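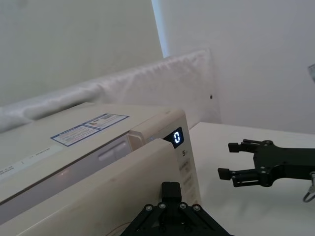
境界石を歩いて読む　ネドトン郷土史の調査から

ネドトンの旧市街から川沿いに下ると、畑の端に膝丈ほどの石が立っている。片面に「P」、裏面に「C」の文字が彫られている。かつてこの一帯を分け合ったパラシオス家とセリエ家の領地の境を示すものだという。

この石を調べているのが、郷土史研究者のノエミ・バルドビノスさんである。きっかけは古い土地台帳だった。

「台帳には石が172基あると書かれています。ところが、町の人に聞いても、知っているのは家の近くの数基だけでした。それなら台帳の順に歩いてみようと思いました」

領地が二つに分かれたのは、先代の領主が跡継ぎを決めずに亡くなったためである。兄が丘側のパラシオスを、弟が川側のセリエを取った。分割の取り決めには16の条項があり、そのうち半分が水車と渡し場の扱いに充てられている。

「土地そのものより、通行料のほうが問題だったようです。渡し場は川側にありますが、そこへ下りる道は丘側でした。兄弟の代では話がついていたのに、孫の代になると毎年のように訴えが出ています」

訴訟の記録は、隣町ソルコロラの文書庫に残っている。全部で238葉。読み下しを担当したのはナイマ・ファフミさんで、同じ書記の手がどこまで続くかを確かめるところから始めた。

「途中で書記が交代すると、地名の綴りが変わります。ソルコロラだけでも綴りが三通りありました。最初は別の村だと思って、地図を探してしまいました」とファフミさんは話す。

石の位置にも食い違いがある。台帳では川岸にあるはずの石が、今は岸からかなり離れた果樹園の中に立っている。バルドビノスさんは、石が動いたのではなく川筋が変わったと見ている。一方、測量を手伝ったアウレリオ・カルデナスさんの意見は違う。

「あの石だけ向きが逆なんです。Pの面が川を向いている。一度抜いて、立て直したと考えるほうが自然でしょう。いつのことかは分かりません」

二つの領地は、セリエ家の男系が絶えた後に再び一つになった。ただし、税の集め方はその後も長く別々だった。丘側では麦、川側では現金で納める習慣が続き、教区の帳簿も2冊に分けて付けられている。バルドビノスさんによると、祭りの日取りが丘と川で一週間ずれているのも、この時期の名残である可能性が高い。

「そこはまだ裏付けがありません。祭りについて書いた一番古い記録が、統合よりだいぶ後のものなので。父は昔からそうだったと言いますが、父の昔がいつなのかが問題です」

父のアウレリオさんは丘側の生まれで、子どものころは境界石に腰掛けて弁当を食べていたという。台帳の番号と照らすと、その石は今は見当たらない一基に当たる。道路の拡幅で埋められたと近所では言われているが、工事の図面には載っていない。

調査の中間報告は、5月6日（金）にネドトンの公民館で行われる。石の分布図と、訴訟記録の一部の読み下し文が配られる予定である。その後はソルコロラ側の未調査区間に入り、秋までに川沿いを歩き終えたいとしている。

「草が伸びると見つからないので、夏の間は文書を読みます」とバルドビノスさんは話した。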